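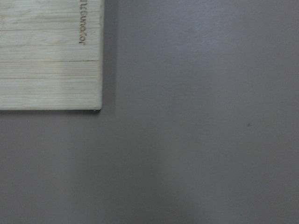
Teleop demos keep ending with the fingers landing short of the board edge, how do you all deal with this? We're driving a small arm by remote (leader arm in my hand, follower on the bench) and the task is dead simple, slide the board towards the arm then pick it up by the near edge. Watching only the wrist view while I drive. The board is pale wood on a plain grey surface, so the edge itself is easy enough to see, but there's a shadow all down the right side of it and I keep aiming for where the shadow stops, not the wood. Then I correct, and the correction goes into the recording. Out of 41 demos I'd call 19 clean. The rest have a little hover and wiggle before the grasp and the trained policy has learnt the wiggle beautifully. It hovers. It wiggles. Sometimes never closes.

Things tried so far: driving slower (worse, more wiggle). Turning the lamp down. Starting from the same pose every time - helped a bit, but then it fell over when the board was moved. Software is Pistatov, older version, recording on a foot pedal. Do I bin the wiggly ones or keep them? And should I be looking at the bench directly when I drive or is that cheating? Need something working by November.

gosarcombe_bench
Don't bin them all. Sort first. Two piles: the ones where you missed and then recovered in one go, and the ones where you dithered. Keep the recoveries, they're useful, the policy needs to see what to do when it's off. Dithering is poison, throw it.

On looking at the bench directly - yes it's sort of cheating. If you can see the height of the board from the side and the policy can't, you're making decisions off information it hasn't got, and it has no way to copy that. Either stay on the wrist view or add a second fixed camera off to the side and record it along with the wrist one. I'd add the camera. Judging depth from one wrist view on a plain surface is miserable for a person too, there's nothing on the grey to measure against.

Also practise before you press the pedal. I do 12 throwaway runs at the start of a session, no recording. Sounds a waste, isnt. Most of my hovering was me not being warmed up.

pedalfoot
just move the light?? overhead and diffuse, shadow mostly goes. had same thing with a Piras gripper and a chopping board, changed the lamp and never thought about it again

wristcam_woes
The light thing works but be careful, if you record everything under one perfect lamp then it'll only work under that lamp. I'd do half and half.

What nobody's mentioned is the pause. Check your recordings for frames where the leader arm isn't moving. If you stop for 2 seconds to think before closing the fingers, that's a long run of near identical pictures all labelled "stay still", so at test time it arrives there and stays still, forever. Sounds exactly like your never closes problem. Trim them, or set the recorder to skip frames with no motion (in Pistatov it's under the export settings I think, not the record ones, took me ages to find).

But dont trim right through the grasp itself. Fingers closing is real motion even when the arm isn't going anywhere, and some filters only look at the arm joints. I lost a whole afternoons demos like that.

For the aiming, I stopped going for the edge and started going for the corner. The corner's square and you've got two lines to judge by. Come in over it, shift along, then down. Do it the same order each time so the demos agree with each other. Then move the board about between runs so it isn't just memorising a spot on the bench.

Could also try guiding the arm by hand if yours will go slack, plenty of people at the Sistitz meetups swear by it for contact stuff. Your hand ends up in the wrist picture though unless you hold it well back, so replay the motion afterwards with nobody touching it and record the pictures from that.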